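Wiki > Story Devices > Plot Endings > The Borrowed Victory

The Borrowed Victory

24 Mar 2026 – by the page editor

Print this page | E-mail this page

The Borrowed Victory is a plot device where the hero wins the big fight using something that has to be given back afterwards. It might be a sword, a spell, a warship or somebody else's body. The winning is usually the easy bit. The story then has to deal with the handing back, and I'll admit I have a huge soft spot for the ones that spend a whole episode on it!

It gets mixed up with the Deal with the Devil all the time, and I've moved plenty of entries from one page to the other. In a devil's deal the hero pays with something of their own. In a Borrowed Victory the lender only wants the thing returned, in decent shape, by an agreed day. The lender can be perfectly nice about it. Some of the best ones are (the river spirit in Nidden even packs a lunch).

The device turns up most in fantasy serials and giant robot shows, with a fair few in sports comics, where it tends to be a pair of boots. Older folk tales use it too, though there the loan nearly always ends at dawn or midnight and the hero nearly always forgets.

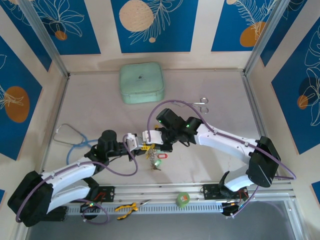 The handover is the moment I'd tell any new writer to get right. It can be done in a line of dialogue, but it works far better when both sides have to reach for it – two arms coming in from opposite sides and meeting near the middle, like the pair of white-and-black robot ones in the picture, with the fingers of one right up against the jaws of the other. Gultier holds that pose for most of a page, and you can't tell who is giving and who is taking. The comic never says, either, and readers have been arguing about it ever since.

There are 3 common forms. In the Clean Return the hero gives the thing back and goes home ordinary, which can be very sad if it's played straight. In the Late Return they hang on to it for one more fight and the lender comes looking. The Swapped Return has the hero hand over a copy, and I don't think I've ever seen that one end well.

Examples

Nidden: the ferry girl borrows the river's voice to turn back a fleet. Clean Return, and she can't sing for the rest of series 2.

Vorkik: the pilot is lent a walking fortress for a single night. It's now the year 2517 and he still has it, so a very Late Return indeed. The November special is all about the lender's lawyers, and I loved every minute.

Gultier: see above.

The Lamp of Butkienė: a Swapped Return that takes 400 pages to go wrong. Worth it, but skip the prologue.

See also: Deal with the Devil, Cinderella Deadline, It Was Only a Loan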